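Wirgate bench arm, sorting kit: worth it over the bare arm?

Hardware > Small arms and grippers
Page 1 of 1

flynn_pearce
Posted in August, 9:14 am

Looking at the Wirgate arm with the sorting kit for a small lab. Quote is 2,064 for the bundle, against buying the arm alone and writing our own pick routines. The kit adds the soft-object gripper profile, the bin teaching tool and a year of updates. Work is mixed: bottles, tubes, bagged consumables, all going into a divided bin. Has anyone run it on clear plastic?

osodari_bench
Posted 9:52 am

We have the bundle. Teaching tool is fine. You jog to the corners of the bin, enter the divider spacing, and it generates the place poses. Opaque bottles gave us no trouble after the first afternoon. Thin film bags are a different matter. The fingers close on air or take two bags at once, and the software reports a good grip either way, as it only looks at finger position.

m.faulkner
Posted 10:30 am

Disagree on bags. Default profile closes too high. Drop the approach height by 2 mm and slow the close. I logged 138 bag picks after that change and stopped worrying about it.

osodari_bench
Posted 10:41 am

Flat bags or a heap? On flat stock I would believe you. In a heap the top bag moves when the fingers touch it, and no approach height fixes that.

m.faulkner
Posted 10:58 am

Flat, one at a time out of a feeder. Fair point.

hamish_t
Posted 1:20 pm

Posting our bench for Flynn, it sounds close to his job. Tall items are my complaint. The place routine assumes everything ends up below the rim and plans its retreat accordingly. A tube leaning in its compartment and sticking up over the top is not in the model, so set the retreat height by hand from the tallest item you handle. It is under Bin > Clearance and the manual skips it.

Clear dividers are also hard to see when you are teaching corners by eye. I put tape on them for teaching and peel it off after.

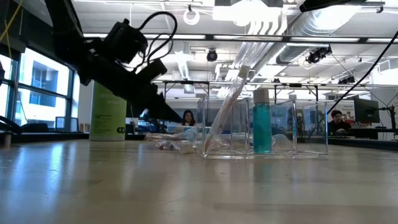 Reply 7
flynn_pearce
Posted 2:05 pm

Useful, thanks. Our bags are a crumpled pile like yours, so I side with osodari there. Does the kit let you swap in a suction tool without losing the bin poses?

hamish_t
Posted 2:33 pm

Yes, if you re-enter the tool offset before loading the bin file. Load the bin first and it keeps the old offset with no warning. I reported it to Wirgate and have a ticket number and nothing else.

m.faulkner
Posted 3:10 pm

For that price I would still look at the Prirnex plugin on a bare arm. Poorer bin tool, but you can read the grip current directly and set your own threshold. Needs someone who can script.

flynn_pearce
Posted 3:26 pm

We have one person who scripts, and it's me. Asking Wirgate for a 2 week trial of the bundle with our own bags. Will post pick logs in this thread.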